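Deposits should be normal for small caterers

Wed 15 April

I have run a party catering business from Firnel for long enough to have an opinion on deposits, and my opinion is that every small caterer should take one, in writing, before a single thing is ordered. Half up front is fair. Plenty of us still don't ask, and we lose money every year being polite.

Last July I had two birthday parties booked for the same weekend. One customer paid half when she booked. The other was a friend of a friend, so I let it slide. On the Thursday she messaged to say the party was off. By then I had bought the cheese, the fruit and the flour, turned down a third job and booked a helper for the Saturday. The order was worth $931. I got nothing for it, and I still paid the helper.

People say a deposit scares customers away. I have not found that. The venues around here all take one. The Sturito Room won't pencil in a date without it, and Nevar Party Hire charges the full amount at booking. Customers pay those without a word. Then they get to the person making the food, often working from home, and expect a handshake to do. I think we taught them to expect that.

The other complaint is that a deposit is hard on families with not much to spend. That one I take more seriously. A party for fifty can run past $2000 by the time the food is sorted, and finding half of it at once is a lot. My answer is to split it. I take a small amount to hold the date and the rest of the half a month later. It means more paperwork for me, but it has worked well enough, and the small first payment still sorts out who is serious.

What I won't do any more is keep the whole deposit whatever happens. If someone cancels six weeks out, I have lost very little, and they should get most of it back. Bhattacharjee Cakes, two streets over, puts its refund dates on the front page of its quote – not in the fine print – and I have copied the idea. My biggest job so far came to $3168, and the customer told me she signed because she could see exactly what would happen if her plans changed.

So put the dates on the quote, use plain words, and ask for the money at the same time as the guest numbers. 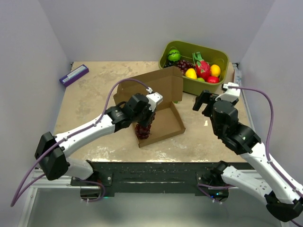
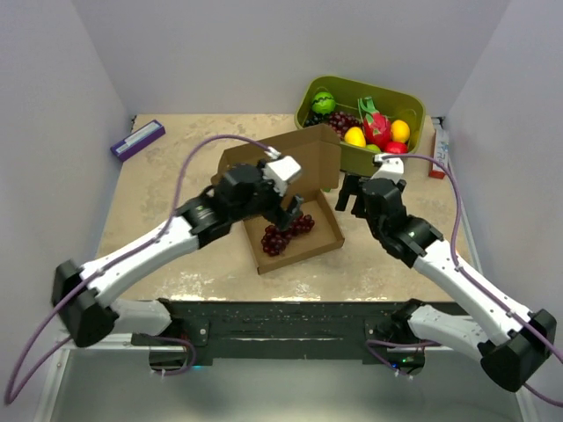
A reader who hires out marquees wrote back that half is too much for a birthday and that she takes a quarter, with the balance due a fortnight before, and has only been caught out once.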